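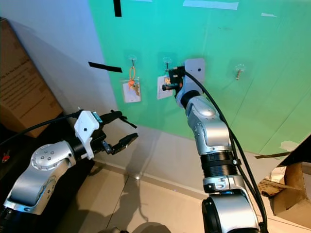

How do you set up a trade route in Kornanine without losing your first ship?
Start small, stay inside the Lindqvist shipping lanes, and never fill your hold with a single type of cargo until you know the route well.

I love the trading side of this game and I think far too many new players give up on it after one bad run. So I've written down the way I teach it to people who join our group. It works with the starter hauler and it doesn't need any guns at all!

What you need before you start

A starter hauler with 18 cargo slots (the one you get after the tutorial is fine).
Enough credits to half fill it.
The Movport licence, which you buy from the harbour office at any large station. It costs 166 credits and lasts for good, even if you lose the ship.
A free evening, at least for the first go.

Step 1: Pick your two stations

Open the star map and switch on the market layer. You're looking for one station that makes something and another that runs short of it, no more than two jumps apart. Farming stations next to mining stations are a lovely place to begin, as food goes one way and ore comes back the other. Try not to get drawn in by the huge profit numbers on the far side of the map. Those are the routes where pirates sit and wait, and they know exactly what you're carrying.

Step 2: Fly it empty

I know, I know, it sounds dull. Do it anyway! Fly the whole route once with nothing in the hold and keep the scanner open. Note where other ships drop out of the jump, where the asteroids get thick and how long the docking queue is at the far end. If you get stopped on an empty run, you lose a bit of fuel and that's all.

Step 3: Load up half and half

Fill nine slots with your main cargo and three with something cheap that sells anywhere. I use water filters – dull as anything, but every station takes them. That makes 12 slots in use and leaves the hauler light enough to outrun most small fighters. A full hold turns like a barge, and you'll feel it the first time somebody comes at you from the side.

Step 4: Set your sell price before you leave

In the Movport screen, choose Standing Orders, then New, then tick Hold Below. Type in the lowest price you'd be happy with. When you dock, anything under that price stays in the hold and everything else sells by itself. Before the March patch you had to do all of this by hand at the counter, and I once sold a whole load of copper at a loss because I clicked the wrong row while talking to my brother.

Step 5: Come home with something

The return trip is where the money is. Check the market board as soon as you dock, before you repair or refuel, as prices shift every few minutes and a good lot can vanish while you're at the fuel pump. Even a poor return cargo pays for the fuel. If there's really nothing worth having, look at the parcel jobs. They take up one slot each and pay a flat fee.

Step 6: Grow slowly

Once you've done the route a handful of times with no trouble, fill the other slots. After that you can start thinking about the Ziltance, the next hauler up, which has a second scanner and a much kinder turning circle. I flew mine for months and still miss it a bit.

If you get attacked

Don't turn round. Point the nose at the nearest station, put all the power into the engines and drop your cheap cargo behind you. Computer pirates nearly always stop to pick it up. Real players might not, but lots of them do, and I've got away clean more often than I can remember that way.

One last tip came from Kaisu Oksanen in our group: give each route its own name in the log and write down what you paid both ways. I started doing it this spring and found that my favourite run, the pretty one past the ringed moon, had been losing me money the whole time. I still fly it now and then – the view is great!

Last checked against the live game on 24 May 2023.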